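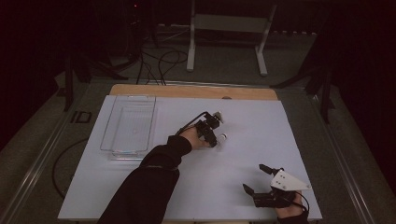
Shobha Annamalai

February 20, 2024

Prolelville is to change the way it collects food waste from flats and shared houses, after a trial in the Fillisier district found that most of the material rejected at the treatment plant came from packaging left in with the scraps.

The new rules apply to 283 buildings with communal bins. Houses with their own kerbside caddy are not affected and will keep their present collection day.

Under the current arrangement, residents may put food waste into the communal bin in any bag, provided the bag is tied. The plant opens the bags mechanically and screens out the plastic before the waste goes to the digester. Film and thin bags pass through the screens without much trouble. Rigid items do not. Clear trays of the kind used for fruit, salad and cooked meat tend to break into flakes small enough to travel with the food, and these end up in the material spread on farmland.

The trial ran until December in 35 buildings. Residents were asked to tip food waste in loose or in a paper liner, and to put trays and pots in the dry recycling. Bins with visible packaging were tagged and left for a later round. Loads from the trial buildings were weighed and sampled separately at the plant, and the rejected fraction was sorted by hand into film, rigid plastic, metal, glass and other.

Rigid plastic was the largest of the five at the start of the trial and the third largest at the end. Film fell as well, though by less. Metal and glass were close to unchanged. The report puts part of the drop in film down to the free paper liners, which ran out twice and were slow to be replaced. In both gaps the amount of film went back up.

Two bin designs were tested. The Lobo is a locked housing with a hinged aperture opened by a key fob. The Fitavska is an ordinary wheeled bin with a narrower lid and no lock. Contamination was lower with the locked housing, but so was the amount of food waste collected, and complaints about lost or faulty fobs took up a good deal of staff time. The town has chosen the unlocked bin for general use - the locked type will be kept at 25 sites that open directly on to the street.

Clear trays should be emptied and rinsed before they go in the dry recycling. Peel-off film lids go in general waste, as do the absorbent pads found under meat and fish. Trays marked as compostable are also to be treated as general waste, as the plant does not hold material long enough for them to break down.

Liners will be supplied in rolls and left with the building manager or in the entrance hall. Replacement rolls can be ordered by tying an empty liner to the handle of the communal bin on collection day.

The changeover will be made in stages. The first 107 buildings, all of them in Fillisier and the streets north of the canal, will receive a notice with the delivery date for their new bins. Old bins will be taken away on the same visit and must be clear of waste. Collection frequency stays at once a week, with no change to charges.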